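Chapter 4
Drivers, Bits and Cases

What you will cover
Parts of a bit set. Matching bit to screw head. Sorting and storing. Checking a set back in at the end of a shift.

Key words: bit, driver handle, shaft, recess, tray, cam-out, latch

4.1 Why start with the case

Most trainees want to skip this chapter. Don't. At the Kostby workshop, where a lot of the exercises in this book were first tried out, Bravusport sent in 407 treadmill consoles for repair over one winter. Small screws, several head types, often two or three types on the same cover. The benches that kept up were the ones where a bit could be found without digging.

So - the case first, then the screws.

A bit case does three jobs. Holds the bits, keeps them apart, shows you what's missing. The third one gets forgotten. An open recess in a tray is a message: something is still on the bench, or in the machine you just closed up. Read it before you put the cover back on, not after.

Cases vary alot. Some fold like a book, some slide, some are just a block with holes. For bench work pick one that opens flat, so lid and tray lie side by side and both stay reachable. Bits in rows. Longer parts - handle, extension if there is one - in their own channels.
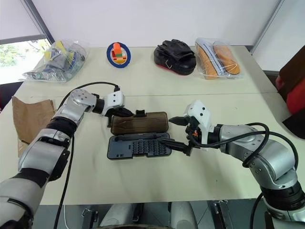 Harvey McIntyre disagrees with a good part of this. He would have trainees throw the case out in the first week and use a magnetic strip along the back of the bench, bits standing in order of size, because a lid is one more thing to open and one more thing to leave open. Fair point for a fixed bench. Less good once the kit has to travel, and in most of the jobs in this book it travels.

4.2 Seating the bit

Handle in one hand, bit in the other. Push until it stops. Tug it once. A bit that stays behind in the screw when you pull away was not seated, or the holder is worn.

Then try it in the screw head before turning. It should fill the recess and not rock. Rocking means too small. Sitting proud means too big, or the wrong type alltogether. Go back to the tray and change it. A bit that nearly fits will turn the first few screws and ruin the next one - this is cam-out, covered properly in 4.5.

Lean in, then turn. Pressure before rotation.

4.3 Putting away

Same order every time:
Wipe the bit.
Back to its own recess, not the nearest free one.
Handle last.
Look over the rows. Any gap, stop and find it.
Close the lid, press the latch till it clicks.

The Griffiths depot kept a log of lost bits for one year and got to 125, from a stock of 1,192. Most turned up later in trouser pockets and in the bottom of parts bins. Replacement was cheap. The time spent looking was not written down, which is a pity, we would have liked to print it.

Exercise 4A
Work in pairs, one case between 2. First trainee takes out any three bits while the second looks away. Second trainee names the missing types from the empty recesses only, then checks. Swap over. Repeat with the tray turned to face the other way.

Exercise 4B
Take the Sallano practice board and a closed case. Remove every screw, changing bits as needed, and put each bit back before picking up the next. Note any screw you had to try with more than one bit. Keep the note - you will need it for 4.5.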